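Umwood Open Day Set

Summary
This set holds the simulated episodes shown to visitors at the Urquhart open day in September. It contains 187 episodes, each run at no more than 1,000 steps. The simulation was prepared by Drolier and the task list by Jistton.

Views
Episodes are supplied from a room view and from close views at the gripper. In the close views the fingers hide part of the work, and small blocks may be only partly visible between or behind them.

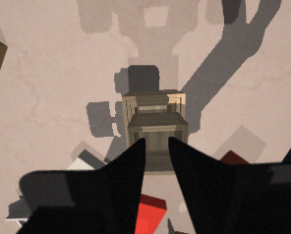
Scene
Two black arms face each other across a pale table beneath a dark metal frame. Blocks of several colours share the table with a beige open-topped box and a larger grey bin. Visitors chose from 3 tasks, and the choice is stored with each episode.

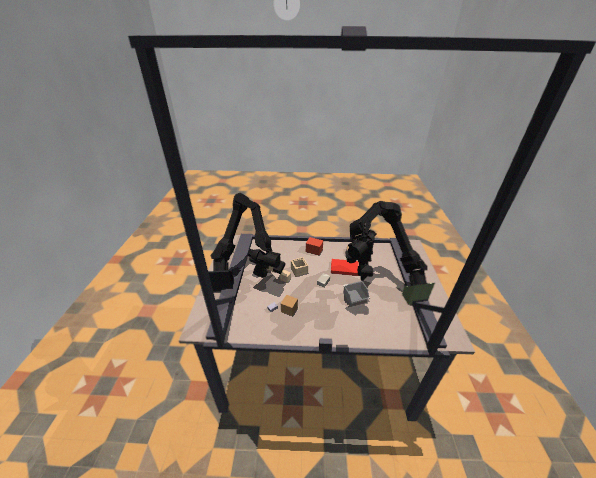 Use
The set is intended for teaching and for repeating the demonstration. It has not been checked for use with physical arms. Episodes stopped early at a visitor's request are kept and carry the label "stopped". No visitor details are stored.

Access
Requests should be sent to the Urquhart demonstration office. Replies are issued each Friday.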